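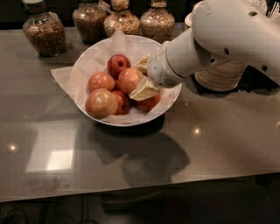

Every defence ministry wants a shared research centre, and Hunusham has been promised one since August. Eight laboratories will pool their work on underwater sensors, and eleven firms have asked for a desk. So far they have mostly held meetings, the sort with apples in a paper-lined bowl and an agenda item called "synergy".

Gavar, which builds sonar housings, has sent three engineers and a lawyer. The lawyer is busiest.
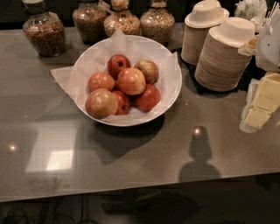
Derkelau wants the test tank too, and has offered a harbour.
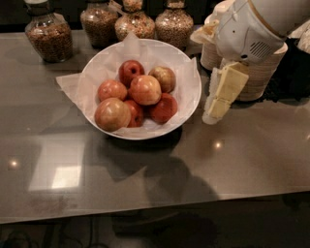
Apples in a white bowl.

A decision is due in six weeks.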